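Birkix hand-held gripper: two months of folding towels with it

I bought the Birkix in January for our cloth-folding work, after Shalini Nigam let me borrow hers for an afternoon and I didn't want to give it back. You hold it like a chunky pair of tongs, squeeze to close the fingers, and the wide-angle camera on the front records the lot. No arm needed, so you can collect examples anywhere there's a flat surface.

We've logged 3,000 folds so far, all for the policy Girish Pathak is training. On a good day I get through 100 before lunch (my wrist complains at 80, mind you). The trigger is lovely and light, and the view is so wide that I hardly ever lose the cloth, even when I lean in for a corner.
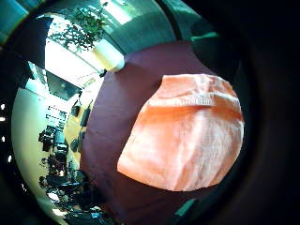 Orange cloth on the maroon fabric, folded into a rough rectangle.

Grumbles? The edges of the view go very dark, and a bright window can wash out the top. The charging flap is fiddly too -- I've already snapped one. And the Donura software that comes with it is slow to export, so I leave it running while I make tea.

Thin towels are harder than thick ones, by the way. Open the fingers a touch wider than feels right and come in flatter.

8 out of 10 from me, and I've ordered a second one for Santeri.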